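From: Areti Tzavaras
Date: 2018-09-22
Subject: Re: [tabletop] Backlund tops, surface wear and what to put on them

On Friday the Zurndale office wrote:

> We have the pale Backlund tops in room 319 and want to keep them
> usable through January at least. Two points are open. First,
> whether the finish needs a mat under everything or only under
> hard items. Second, whether dark cups and the like should stay
> on the table between sessions or go back on the shelf.
> Prirnero quoted us for full-size mats and the price was silly.

On the first point: only under hard items that get dragged. A cup set down and picked up does very little. Grit under a flat object does a lot, and on a light top it shows as gray arcs that people take for dirt and scrub at, making the patch glossy. Wipe the underside of the object as well as the table.

On the second: put them away. We left ours out over one long break and got a faint ring, which took two passes with the Ullent cleaner to shift. The near edge is a separate matter. Ours had started to lift at one corner before anyone wrote it down -- check yours by running a fingernail along it.
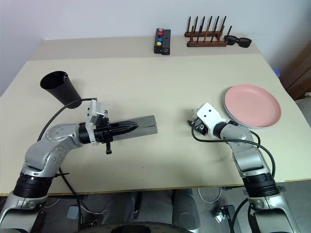 Does a flat item wear the top more than a cup does?

In our experience it does, if it is slid. The contact area is larger and anything trapped beneath it travels the whole distance. Lift flat items clear of the surface before moving them.

Cleaning, for reference: damp cloth first, then dry cloth, then the Ullent product at the weakest mix on the label if a mark remains. No abrasive pads. We logged almost 3,000 placements on one top before replacing it, and the damage that counted was all from dragging.

I would skip the full-size mats. They curl at the corners, and a cup standing on a curl will tip. A small offcut under the heaviest item is enough. I can post the dimensions we cut to if that helps -- they are on a sheet in the other building.

Areti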